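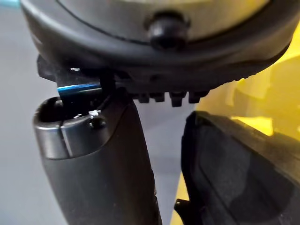

Dark gray housing with black knob

To: Members of the Trasa Building Users List
From: Annick Fortin, Office of Shared Facilities
Date: 29 August 2022
Subject: Re: Storage room allocation and key returns

Dear members,

Thank you to all who replied to the notice on storage. The message from Mr. Vachon is quoted below, as it raises points that apply to most tenants on the lower level.

Dwight Vachon wrote:
> Our group was assigned two bays in the east storage room under the
> old plan. The new plan lists one. We hold records that must be kept
> until December, and we would ask that the second bay remain with us
> until then. Please also confirm whether the deposit of 55 dollars
> per key is still in force, and whether keys issued under the
> Bélanger lease are to be returned or exchanged.

The office replies as follows.

The second bay may be kept through the end of December. A written request is required for each bay held beyond the first. Requests should be sent to Ravinder Gauthier and must state the bay number and the name of one person responsible for its contents.

The key deposit remains 55 dollars. Keys issued under the Bélanger lease are to be exchanged at the front desk, and no new deposit will be charged for an exchange. Of the 146 keys on the register, 66 have been exchanged to date. Lost keys must be reported in writing before a replacement is issued.

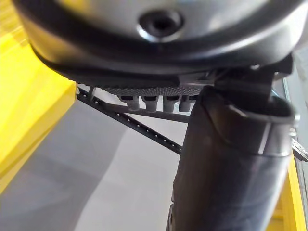
Silver-gray housing with round recessed hole and black rim

Members are reminded that paint, fuel and other flammable goods may not be kept in any bay. Boxes must be closed and marked with the name of the tenant. Shelving supplied by Gusisia belongs to the building and may not be moved between bays without consent.

The charge for a bay left uncleared after notice is 200 dollars. Appeals are heard by Hélène Kowalchuk, whose decision is final under section 4 of the user agreement.

Corrections to the key register should be sent to this office and not to the full list.

Respectfully,

Annick Fortin
Office of Shared Facilities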